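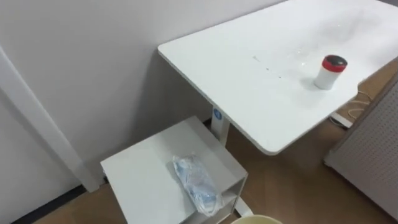
Tustance Publishes Gripper Comparison, With Reservations

2 min read

Tustance has released results from a March comparison of two grippers, the Predix and the Condori, on household tidying tasks. Each was given 43 attempts at picking up a crumpled plastic bag and dropping it in a bin.

The Predix missed 14 times and the Condori 15. "One miss apart is a tie," said test lead Yeison Cusi. "I wouldn't buy either one on that number."

Clear plastic on a pale cabinet is hard on cameras - vendor demos tend to use colored blocks.

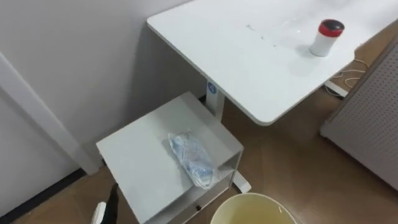
What the test leaves out

One room, one desk, one operator. Cristian Espinoza, who reviewed the data at Skostcombe, wants the runs repeated with a different camera before any ranking is printed.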